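Putting the Chips Away
12/12/18

The robotics club at Bremimberg has one rule about food, which is that you may not eat the props. The second-year student who runs the shelf group recited it to me before she told me her major, and glanced at the potato chips while she did.

I had come to ask about the Michalski Round, the practical contest the club enters each winter. The task sounds like something you'd ask of a ten-year-old. There is a steel table. There is a shelf. Cans of chips are on one and ought to be on the other, and the robot has to see to it. A team gets 40 minutes.

"People hear that and they're so kind about it," she said. "My aunt asked if we get to do a harder one next year."

The table came from a restaurant supply outlet and was her predecessor's idea. He liked it because it was cheap and would not burn. She likes it less. Polished steel throws back the ceiling lights in one long white smear, and everything standing on it has a second self hanging upside down underneath. The vision software, which the students have named Irkitico for reasons that involve a late night and a misheard lyric, spent most of August trying to pick up reflections.

"It was very confident," she said. "It would go for the can under the can. You had to admire it."

I asked why they didn't throw a tablecloth over the thing. She looked at me as if I had suggested eating the props. The contest table is steel too, so steel it stays.

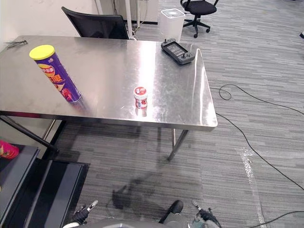 The trouble with hands

The club's first robot had grippers, the kind with two sides that close. Its current one, Stevow, can be fitted with those or with proper hands, and the choice splits the membership more or less along the lines of temperament.

She is a hands person. "A gripper is fine if your whole life is cans," she said. "A hand can do other stuff. It can also do the wrong stuff in a lot more ways, I'll give you that."

A chip can, she explained, is a mean object. It is light, so it tips before it resists. It is cardboard, so it dents, and a dent costs points. The plastic lid comes off if you grab too high. Fingers spread the squeeze around, provided they all arrive together, and for much of the fall they did not. The thumb got there first and gave the can a friendly shove.

They fixed it by slowing the thumb down. This took 47 attempts, and she has the notebook to prove it, though she would prefer I not look at the handwriting.

Then there is the matter of the wrist camera, which the hands people fought for and now have to live with. It is meant to help in the last inch or so. In practice it spends a good deal of its career looking at carpet, knuckles and whatever cloth has got in the way.

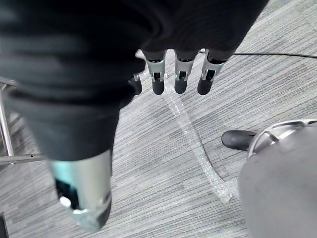
The grippers faction, reached by the vending machine, holds that all of this was avoidable, that two fingers have been picking things up perfectly well for decades, and that the hands crowd mostly want a robot that can wave at their parents.

She took this calmly when I passed it on. Waving, she said, was already working.

Her own part of the project is what she calls the approach, meaning everything that happens before contact. The hand has to come in open, beside the can, with the fingers clear of the lid and the elbow clear of the table. The elbow is the part people forget. "You're watching the fingers and you're so happy," she said, "and meanwhile the elbow is about to take out the furniture."

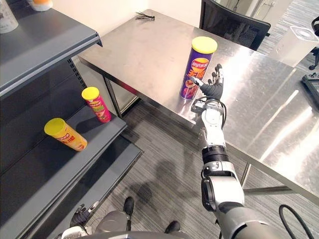
She keeps the steps short. The arm moves a little, stops, checks, and moves again, and the effect on a visitor is of someone trying to take a cookie without waking a dog. A faster version exists. It is saved in a folder called "no."

The judges' sheet gives 2000 points for a perfect round, and speed is a small slice of that. Standing a can upright on the shelf scores better than laying it on its side, and laying it on its side scores a great deal better than the floor. Last winter the club finished with nearly half the total, and she described the mood on the drive home as "quiet, with snacks."

I wondered whether the snacks were evidence. She declined to answer.

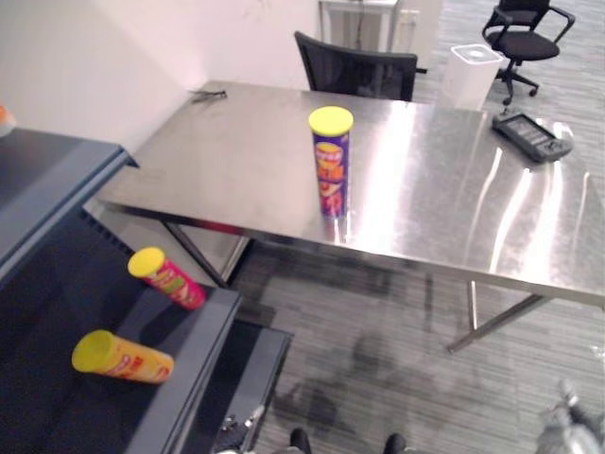 What she wants from the winter

A can that stays up, mainly. She would also like the cables to be taped down by someone other than her, and for Irkitico to stop treating the shelf's own shadow as a place to put things. The rules allow 2 restarts, and she plans to use both early, to get them out of the way.

After that there is a thesis to think about. It will be on the thumb.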